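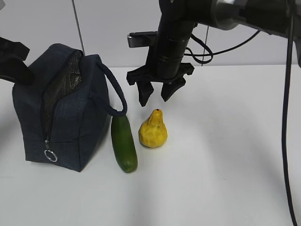 LUNCH BAG + PRODUCE TABLE CHECK
Break room, Caron building, ground floor
Date: 1 November 2024
Checked by: Hugo Baudry
Copy to: Valentin Hamel

OK = fine. FIX = needs doing. N/A = skip.

BAG (navy, zip top, rope handle)

1. Stands up on its own, base flat - OK
Comment: good squared base. Creases down the sides, just soft ones, leave it.

2. Zipper runs full length - OK
Comment: opened and closed it all the way twice. Bit stiff round the curve coming down the front. Candle wax if it gets worse, no oil, not near food.

3. Zipper pull and ring - FIX
Comment: little silver split ring is on there but I can get a fingernail in the gap. Squeeze shut or swap. Fasteck ones in the drawer by the sink, small size. Dont use the big ones, they snag.

4. Mesh inside the opening - OK
Comment: no holes. Crumbs. Shook it out.

5. Rope handle, both ends - OK
Comment: pulled hard, holds. Check again in December, gets carried by one hand every day so that's where it will go first.

6. Load limit - OK
Comment: handle tested to 700 g on the kitchen scale, no strain at the stitching. Please don't hang it on the door hook full, somebody will anyway.

7. Smell / damp inside - OK
Comment: dry. Leave it unzipped overnight.

8. Name label inside - FIX
Comment: none. We have 2 navy bags now and they get mixed up. Valentin can you do tape + marker

PRODUCE

9. Cucumber, skin whole, no soft ends - OK
Comment: pressed both ends, firm. Paler at the tip, normal. Over 300 g so cut it in half before packing or the zip wont close.

10. Pear, bruising - OK
Comment: lumpy and a few brown speckles on the yellow, that is just the skin. Pressed by the neck, gives a little, eat in the next day or so. Stem still on.

11. Washed before packing - FIX
Comment: not done when I did the check. Wash both, dry both, wet fruit makes the bag smell.

12. Pear packed last, on top - N/A
Comment: not packed yet. Cucumber goes along the side, pear on top, nothing hard over it.

TABLE

13. White top wiped down - OK
Comment: Vimon spray, paper towel. Rinse after, the stuff leaves a film.

14. Top stable, no rocking - OK
Comment: leaned on each corner.

15. No knives left out - OK
Comment: back in the block.

OPEN ITEMS
3 - ring, me, today if I get to it
8 - label, Valentin
11 - washing, whoever packs

Old sheet (the Tuner template) had a line for ice packs, I took it off, we dont have any. Add it back if somebody buys some.

Signed H. Baudry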